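Towel folding set for Jullis is at 2,259 demos as of tonight. Target per fabric stays at 500.

Rejected 47 from the last batch. Mostly the hand-held gripper moving too fast on approach, so tracking drops before the fingers close.

New rule for collectors: start each demo with the fingers open and hold still for a second. It makes trimming simpler.

Microfibre next. Corner grasps first, full folds after. 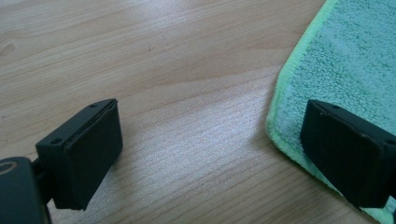 Qistina Sopacua asks whether failed grasps should stay in if the second try works. Yes, keep them, but tag the retry. We train with and without.

Next export goes up once the tags are checked.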